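Wednesday, late morning

Footwear returns bench, packing part. Continuing from Blažena's notes on the shelf boxes. She has moved the Uzor spec sheet to the front of the binder, so look there first for the lid measurements.

Today was the white sneakers with the yellow bit inside. Mesh upper, perforated, soft around the heel. I like these for packing work: light, and the mesh takes pressure without creasing the way the Engate leather pairs did. They do pick up marks though. Wipe hands before handling, and keep the laces off the floor. 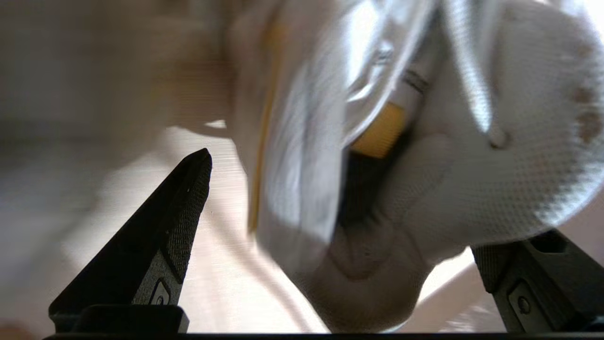

Grip at the collar or the heel, never by the tongue. The Undasska pairs in November came back with tongues pulled crooked and I would like to avoid another round of that. If the collar folds inward, push it out with a thumb before the shoe goes in the box.

Boxes are the plain brown ones, hinged lid, no print. Stock number ends in 705. We were down to 89 in the cage this morning – enough for this month, but Ulonus takes over a week to deliver, so I put the order in before lunch.

Floor is better than the bench for this. Box in the middle of the tiles, lid folded right back, shoes to the right of it with toes pointing away from you.
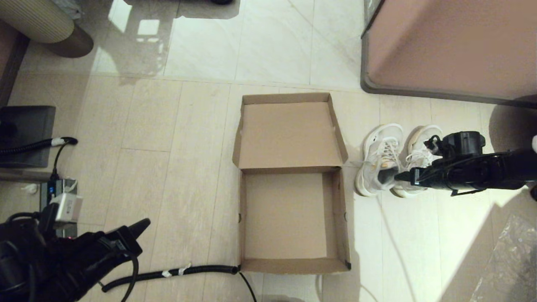 Order for packing: left shoe first, on its side, sole against the long wall. Then the right one turned the other way, toe to heel. Do not force the lid. If it sits high, one of the soles is riding up on the other, and these soles are chunky enough that it shows at once. Tuck the laces inside before closing.

Tissue: still undecided. Blažena wants one sheet under and one over, I would skip the lower one. Try four boxes each way and compare the corners after stacking.

To do: new marker for the labels, ask Engate about the size 8 pair with no insoles.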